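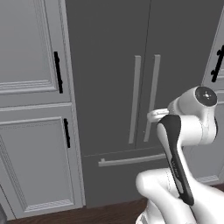

Deux semaines que je me suis remise au levain, et ma cuisine sent la pomme un peu aigre – j'adore ! C'est Benvinda Matos qui m'a donné un morceau du sien. Je l'ai baptisé Janus, vu qu'il a deux humeurs : mou le matin, déchaîné le soir.
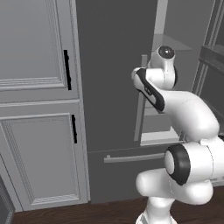
*Placard gris clair, frigo gris foncé.*

Pour la pousse, je laisse la pâte au froid jusqu'à 16 heures (le pain du dimanche se prépare donc le samedi après-midi, tant pis pour le ciné). Mon dernier pâton pesait 1070 grammes, trop gros pour ma cocotte, et la croûte a collé au couvercle.
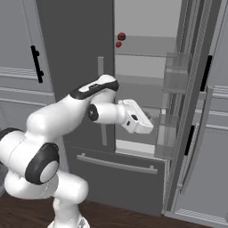

*Frigo ouvert, intérieur gris clair.*

La prochaine fois je mets un peu de seigle, et je descends le four de 20 degrés à mi-cuisson. Si vous avez une bonne adresse pour la farine, je prends !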